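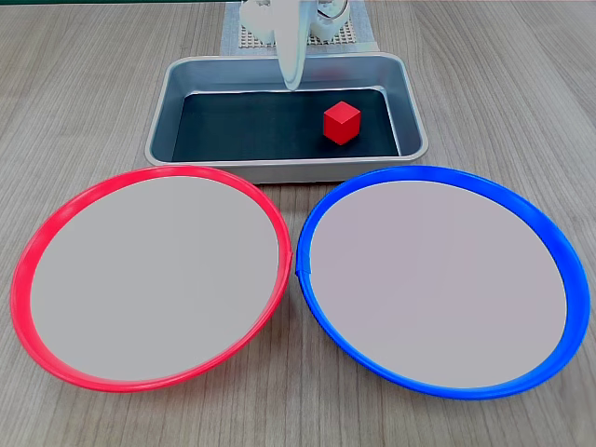 Einheitliche Regeln für Greifversuche am Tisch

Mit Wirkung vom Januar 2019 gilt an den Standorten Morkberg und Wedari die überarbeitete Arbeitsanweisung für Greif- und Ablageversuche mit kleinen Roboterarmen. Sie ersetzt die bisherigen Hausregeln beider Labore und ist für alle Versuchsreihen im Projekt Flollo verbindlich.

Kern der Neufassung ist der Aufbau vor dem ersten Durchlauf. Schalen, Tabletts und sonstige Ablagen sind in ihrer Lage festzulegen und, soweit sie verrutschen können, mit Klebeband auf der Tischplatte zu sichern. Die Lage wird im Versuchsprotokoll vermerkt. Wird ein Behälter während einer Reihe verschoben, ist die Reihe abzubrechen und unter neuer Nummer zu beginnen.

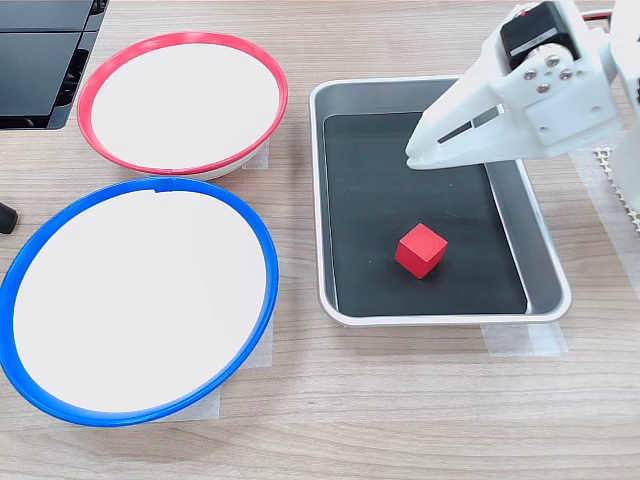

Greifer über dem Metalltablett mit rotem Würfel, links die Schalen mit rotem und blauem Rand. Klebeband sichert das Tablett am Tisch.

Für die Objekte gilt weiterhin: ein Gegenstand je Durchlauf, Startlage innerhalb des Tabletts, Ausrichtung frei. Zielbehälter müssen sich farblich klar voneinander unterscheiden. Nach jeweils 400 Durchläufen ist eine Sichtprüfung der Greiferfinger und der Verschraubungen vorzunehmen - das Ergebnis wird auch dann eingetragen, wenn kein Befund vorliegt. Nach 2000 Durchläufen sind die Finger auszutauschen.

Während der Arm unter Spannung steht, greift niemand in den Arbeitsbereich. Korrekturen am Objekt erfolgen ausschließlich im Haltezustand.

Das Protokollformular Dumitrescu, Fassung 5, liegt in beiden Laboren aus. Ältere Fassungen werden noch bis Juli angenommen. Rückfragen zur Arbeitsanweisung sind an die Laborleitung des jeweiligen Standorts zu richten.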